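Sornness Coast Path and Ferry - Frequently Asked Questions

Answers apply to the summer timetable. Winter arrangements are listed at the foot of the page. 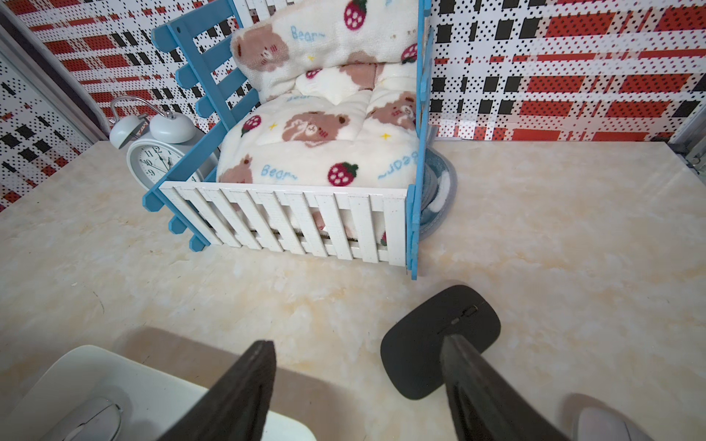

How do I get to Sornness without a car?
Take the 69 bus from Arkier to the harbour terminus. Tickets are sold on board. The ferry slip is a five-minute walk downhill from the stop.

How long is the coast path?
The full route from the slip to Nedach Point is 10 miles, one way. Most walkers allow a full day. The first 5 miles are surfaced and suitable for pushchairs - beyond that there are stiles and two steep flights of steps.

Can I walk out and return by ferry?
Yes. The boat calls at Nedach on request only. Ask for the return call when you buy your outward ticket. The last boat leaves Nedach at 5 pm.

How many passengers does the ferry carry?
96, including those on the upper deck. Seats cannot be reserved. Bicycles are carried at the skipper's discretion.

Are dogs allowed?
On the ferry, yes, on a lead. Dogs are not permitted on Nedach beach during the nesting season.

Is there anywhere to stay overnight?
There are guest houses in Arkier and a campsite above the harbour at Sornness. Family rooms and cots should be requested when booking. There is no accommodation at Nedach and camping on the Point is prohibited.

What happens in bad weather?
Sailings may be cancelled at short notice. Unused tickets are refunded at the harbour office.

Does the ferry run in winter?
There is no service in January or February. The path stays open all year.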